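Packing day at Costow – the bags gallery

15 Feb 2026

Hello again! I've finally sat down with a cup of tea and put the bag pictures up, so if you were waiting for them, sorry, and thank you for the two nudges (Vesna, I'm looking at you).

For anyone new, we collect second-hand school bags through the winter, check them over, mend what we can and fill them with pens, notebooks and something soft to cuddle. They go out to families in August, before the new term. We've got 22 done so far and we're after 70, so there's a way to go, but I'm really pleased with how they look this year. There are some lovely ones – much brighter than last year's, when everything that came in seemed to be black or a sort of tired grey.

A few things I learnt about bags this time round. Zips are what let most of them down, and a bit of candle wax rubbed along the teeth does wonders. Straps that have gone twisty can be fed back through the buckle from the other side (Jhun Macaraeg showed me, I'd been unpicking the stitching like a fool). And cartoon prints don't like a hot iron, so if you're tempted to get the creases out, turn the bag inside out and put a tea towel over it first. Or leave the creases in! They drop out once there are books in there.

Shuk-fan Hsieh has been in charge of cuddly toys and takes the matching up very seriously. I'm not allowed to swap them about any more.

Click on the picture for the bigger version. I'll add more as I get round to it. 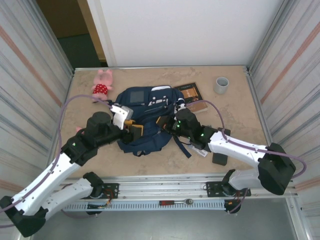 Navy backpack with a white cartoon design, and the pink pig in her spotty red outfit. My favourite pairing!

If you've got a bag going spare, drop it in at Devside any weekday before 3, or leave me a comment and I'll come and fetch it. Pencil cases are very welcome too – we never have enough of those.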